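Practice before you buy

A small firm in Fatville wants packing rooms to try a two-armed robot on screen first. We spent two weeks with the result.

Most small packing firms never get as far as a trial with a robot. The arms have to be hired, someone has to clear a bench for them, and a shift or two is lost while they are set up. Tosham is meant for firms stuck at that point. It is a piece of software, sold on a monthly plan, that puts a two-armed robot and a table on an ordinary office computer and lets you try jobs on it.

The product comes from Jasard, a company of 13 people. Woo-jin Shin started work on it after several years of fitting real arms in food warehouses.

"People would ask me if it could pick up their tin," he says. "I would say probably, and then we would both spend a month finding out. I wanted to be able to answer the same afternoon."

Setting up took us 40 minutes, most of it waiting for the download. You choose a table, put goods on it from a library of 2,042 items, and steer the arms with a pair of hand controllers. Each attempt is saved and can be played back from the main view or from a view close to either gripper. Goods that are not in the library can be added from measurements and photographs, though this costs extra and ours took four days.

Steering is harder than it looks. Ha-neul Jang, who runs the packing room at Montoya, a seller of picnic hampers, let her staff use our copy in December. Man-sik Ji had the hang of it by the end of his first morning. Others were still knocking things over after lunch, and one gave up.

The close views help a good deal with lining up the fingers, but they tilt as the wrist turns, and that takes some getting used to. We would also like a clearer warning when an arm is near the end of its reach. Jasard says one is being worked on.

The plan costs 38 pounds a month for each seat, with the controllers sold separately. Support is by email, and Eun-seong Pyo answered both of our questions within the day. Montoya has kept two seats and has not yet decided on an arm.

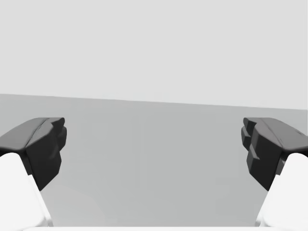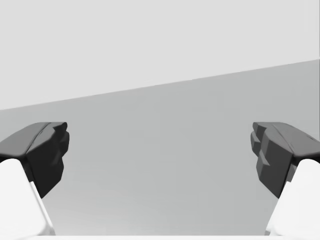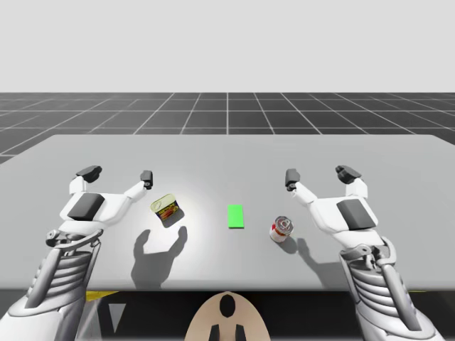
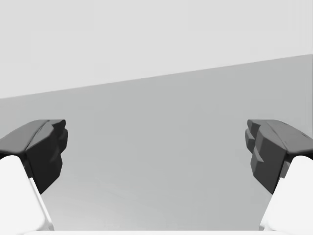
Tosham on screen, with the grippers open in each view.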